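Gukari Tunside 52 Rack Server

Overview

The Tunside 52 is a two-socket rack server for small offices, labs and hosting rooms. It takes up two rack units and fits standard four-post racks. Each board is assembled and tested at our Udine workshop before it ships.

Buyers usually pick the Tunside 52 for virtual machines, file storage or build jobs. It runs well with one processor fitted, and the second socket can be filled later without changing the board or the power supplies. With one processor, only the memory slots next to that socket are active.

Processor and memory

Both sockets must hold the same processor model. Mixed pairs will not boot. Memory is registered ECC only, and modules should be added in matching sets, starting with the slots marked in blue. The slot chart is printed inside the top cover.

Memory speed drops one step when every slot is filled. For most office work the extra capacity is worth more than the lost speed. If your software is sensitive to memory speed, order larger modules and leave the outer slots open.

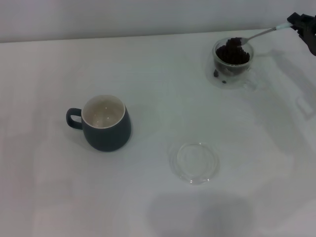

Dark gray mug and clear glass lid on a white tabletop.

Storage

The front bays accept 2.5-inch SATA or SAS drives in tool-free trays. Two more slots on the board take M.2 drives, normally used for the operating system. The M.2 slots are not hot-swap – shut the server down before changing them.

The standard controller supports mirrored and striped sets. For parity sets, order the Mac Giolla controller card, which adds its own cache and a backup battery. The card uses the short slot nearest the power supplies.

Power and cooling

Two 974-watt power supplies are included. Either one can carry the full load if the other fails, and both can be replaced from the rear while the server is running. Fan speed is set by the management board. The quiet profile is meant for rooms kept below 81 degrees Fahrenheit – use the standard profile in anything warmer.

In the box

Server with top cover and front bezel
Two power supplies and two power cords
Sliding rail kit with screws
Blank trays for all unused bays
Printed setup guide

Price and ordering

The base model is $1,667 with one processor and no drives. Rails are included in that price. The Mac Giolla card and second processor are sold separately and can be installed at the workshop on request. Orders placed before noon are checked for stock the same day.

Drive trays from the earlier Tunside models do not fit.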